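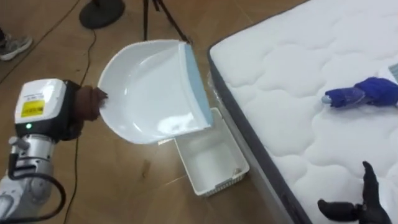

Limsakul asked, on reading the previous entry, whether the pour should be scripted at all, given that the bin is never set down in the same place twice. The objection is recorded because it changed the plan for the month. The scripted pour has been retained for the approach only. The final tilt is now triggered by hand from the keyboard until the bin can be located reliably.

Notebook, Karnar build, shared workshop, February. Monday session, start 16:00.

Purpose of session. To establish whether the arm carrying the dustpan can hold it over the bin and empty it without the pan turning in the grip. The sweeping half of the task, which uses the second arm and the blue hand brush, was not under test and will be entered separately.

Setup. The arms work at floor level beside the mattress, as in the earlier entries. The bin is the low white open-topped one, placed on the floor close to the side of the mattress. The white dustpan with the blue rubber lip is still in use. The brush is laid on the mattress between runs, bristles and all, which is convenient for the black hand but should be reviewed before the mattress is used for anything else.

Grip. The gripper holding the pan is wrapped in brown fabric. The wrap gives the fingers something to bite on at the rear rim, where the plastic is glossy and offers very little friction. It bunches when the gripper closes, and the thickness between the fingers therefore differs from one grasp to the next. For this reason the closing command is now limited by force and no longer by position. The limit was set to 8 N at the start of the session and left there. A molded rubber pad has been proposed as a replacement and is not yet made.

Motion. The approach brings the pan in above the bin with the lip already angled down a little. Colleagues will recall that the level approach was abandoned in the last entry on account of the wrist reaching its joint limit partway through the tilt. Starting with some angle leaves enough travel to finish. The cost is that fine debris may leave the pan early if the arm jerks, and the speed was reduced accordingly. A pause of 500 ms is inserted before the final tilt to let the arm settle.

Results. 16 runs were logged. In two of them the pan rotated in the grip as the tilt finished, and both were stopped by hand. The remaining runs emptied the pan, although in several a little dust stayed behind the lip and had to be wiped out. The rubber strip appears to be holding it -- the edge should be inspected before the next session and the strip pressed flat if it has lifted.

Cable. The thick black cable on the pan arm forms a wide loop low down. It did not catch during the session. It should nevertheless be clipped closer to the arm before the reach is extended, as the loop will pass nearer the bin. The thin power cable across the floor is to be taped down along its full length. This was also requested by Boltach, who nearly stepped on it on the way to the stop button.

Bin position. Following Limsakul's remark, a strip of tape on the floor was considered and rejected. The aim of the build is a routine that works in an ordinary bedroom, and a marked floor would hide the very error we need to measure. Urkari has offered a small routine that finds the rim from the depth data. It will be tried with the arm parked and the motors off before it is allowed to command anything.

Open items:
Rubber pad for the rear rim -- to be cut and compared with the fabric at the same force limit.
Wrist limit -- confirm the figure in the configuration file against the arm itself.
Log files -- the names from this session do not match the run sheet after the second stop. To be corrected before they are copied to the shared drive.
Clear plastic wrap at the mattress corner -- trim or tuck under, so that it cannot be drawn into the brush stroke.

Equipment powered down and the stop button left engaged. The next booking of the floor space has been requested for the same time of day, with the keyboard trigger still in place.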